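Search this site
Search reviews, builds, parts...
Go

Forthorpe Hand Kit review: six weeks, one stripped screw, and a lot of lint

August 2020

I put off buying the Forthorpe for most of a year. I had a parallel gripper that worked fine, I had a shelf full of half-finished stuff, and I had told my wife (and myself, several times) that the next money I spent on the arm would be on a better power supply. Then Shanthi Wijesinghe at the shared shop let me play with hers for an evening, and I went home and ordered one. I still have the old power supply.

So, this is the five-fingered kit, right-handed version, mounted on a Halta arm I've had on the bench since last spring. I built it half at home and half at the shop on Rornham Street, because my bench light is terrible and the shop has a decent torque driver. If you're coming from a two-finger gripper like I was, a lot of this will be about whether it's worth the jump. If you already own a hand you'll probably want to skip down to the part about cables.

What you get in the box is a tray of finger modules already put together, a palm, the wrist housing in two halves, a bag of screws, a smaller bag of different screws that look exactly like the first ones, and a manual. Please do not mix the screw bags. I did it on the first night by knocking both over with my elbow, and sorting them took longer than mounting all four fingers. The short ones go in the palm. If you put a long one in the palm it'll go in happily right up until the last half turn and then bottom out, and if you're me you'll give it a little more and strip the head. I drilled it out. The kit has 68 screws in total and comes with 2 spares, which seems a bit stingy given the price.

The manual is fine up to the wrist and then it gets weird. Steps go from very detailed (a full page on seating the fingertips) to one line that says "close the housing." Closing the housing took me an entire Sunday-type afternoon, the kind where you look up and it's dark. There's a wiring bundle that has to sit in a channel along the inside, and if it's even a little bit proud the two halves won't meet. What worked for me was a strip of masking tape over the bundle every inch or so, then pulling the halves together by hand before going near a screw. Shanthi says she used dental floss and pulled it out afterward. I haven't tried that and I'm not opening mine up again to find out.

The thumb was the fun part! It's a much bigger deal than I'd expected, way chunkier than the fingers, and it goes on with its own bracket. You set the angle once when you build it and then fine-tune in software. I set mine too far in, ran the calibration, and the thumb went straight into the index finger with a click that took a year off my life. No damage. I backed it out two notches and it's been good since.

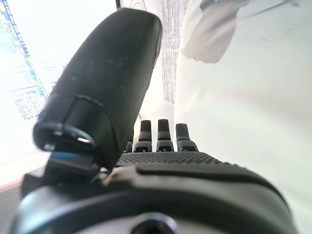
Which brings me to grip, the whole reason I bought the thing. My old gripper was great at blocks and hopeless at everything else. With the Forthorpe I've been picking up screwdrivers, a roll of solder, tea lights, a tape measure, clothespins, and (after a lot of trying) a single playing card slid to the edge of the bench. The palm has a bumpy texture all over it and I really like it. Handles that used to rotate on me stay put once they're pressed against those dots. Round smooth stuff is still hard. A ping-pong ball gets away from it more often than I'd like, and anything with a bit of oil on it, forget it, though I couldn't hold it either.

The fingertips are rounded and smooth, and I go back and forth on those. They're lovely for poking at switches and for sliding under the edge of something. They're not lovely for pinching thin things. I ended up trying a bit of stretchy bandage tape on the index tip, which helps a ton and looks awful. There's a grippier set of tips sold separately and I'm annoyed about that, I'll be up front. At this price throw them in.

And then there's the lint. The thumb has a soft sort of skin to it and that surface picks up everything. Sawdust, cat hair, whatever was on the sleeve of my sweatshirt. I wipe it down with a damp cloth before I use it and by the end of the evening it's speckled again. It doesn't seem to change the grip at all, it's just that you spend this much on something and it looks like it's been under a couch. If your shop shares air with a table saw, get a cover. A clean sock works. I'm serious, a big hiking sock, the hand fits right in there.

OK, cables. The hand takes power and data through the wrist, and the stock lead is too short for the Halta unless you keep the elbow bent pretty hard. I found this out when I sent the arm to full stretch and watched it politely unplug its own hand. The hand drops whatever it's holding when it loses power, by the way, so don't test this over your foot or over a glass of anything. I bought a longer lead from Ranasinghe, which came fast and fit the first time, and I added a loop of hook-and-loop strap at the forearm so the connector never takes the strain. I'd call the longer lead a required purchase. The product page mentions it way down at the bottom under accessories, and I wish it were up top in big letters.

Mounting to the arm itself was easy if you have the adapter plate. I didn't. I made one out of a scrap of aluminum at the shop with the drill press, and I got the holes close enough on the second try. If you don't feel like doing that, the ready-made plate isn't expensive and it'll save you an evening. Whatever you use, check it for play before you blame the hand. I chased a wobble for two nights, took fingers off, put fingers back on, reflashed the controller, and it was one loose bolt on my own homemade plate. So, that's on me.

Software. Hmm. The setup program is decent and the sliders are nice (one per joint, and you can save poses and give them names). Calibration takes a few minutes and you're supposed to run it every time you power up. I skip it sometimes and mostly get away with it. Firmware out of the box was a version that made the ring finger lag behind the others by a beat, like it was thinking about it, and I spent a while convinced I had a bad module. The update cleared it up. If yours does that, update before you email support. I emailed support. They were friendly and told me to update, and that was the end of our relationship.

Scripting it is where I've had the most fun. You can send it poses over a serial connection from pretty much anything, and I had it opening and closing from a ten-line script on the first evening. Speed control is a bit coarse. There's slow, which is really slow, and then there's a big jump to a setting that makes me keep my hands in my pockets. I'd love something in the middle for the pinch grips. There's a force limit you can set too, and please set it, and set it low to begin with. It's a strong little thing.

Noise: quieter than my old gripper when it's holding still, louder when it's moving all five at once. I run it in the evenings with a door closed and there haven't been complaints. At the shop you can't hear it at all over the compressor.

I've been counting cycles, because the thing I worried about most was wear, and the log says 3404 full open-and-close cycles as of last night. Nothing has cracked and nothing has loosened other than one screw at the base of the little finger, which I put back with a drop of the blue threadlocker. The seam on the thumb looks just like it did when I built it. I do hear a faint tick from the middle finger when it curls all the way in, and I can't decide if it's new or if I'm just listening harder now. I'll run it through September and add a note to this page if it gets worse.

Would I buy it again? Yeah, I would. I grin every time it picks up a screwdriver by the handle, and I did not grin at the parallel gripper. But I'd budget for the longer lead and the grippy tips from the start, and I'd set aside more time for the build than the manual says, especially that housing. If all you're doing is moving boxes from one spot to another, keep your gripper and buy the power supply. If you want to pick up regular household things that were made for people's hands, this is the most fun I've had at the bench in ages.

I scored it 79 out of 100, for whatever my numbers are worth to you. I knocked off points for the manual, the short lead, and those screw bags, and I may be holding a grudge about the screw bags.

One more thing I forgot: the left-handed version uses a different thumb bracket and they aren't swappable. Shanthi asked them. So pick your side before you order, and look at which way your bench faces first. I got a right hand and my parts bins are all on the left.

Related reviews
Halta arm, one year in
Three cheap torque drivers compared
Ranasinghe cable sets: are the long ones worth it?
Bench lights for people with bad bench lights
Making an adapter plate on a drill press
Parallel grippers under the workbench: what to keep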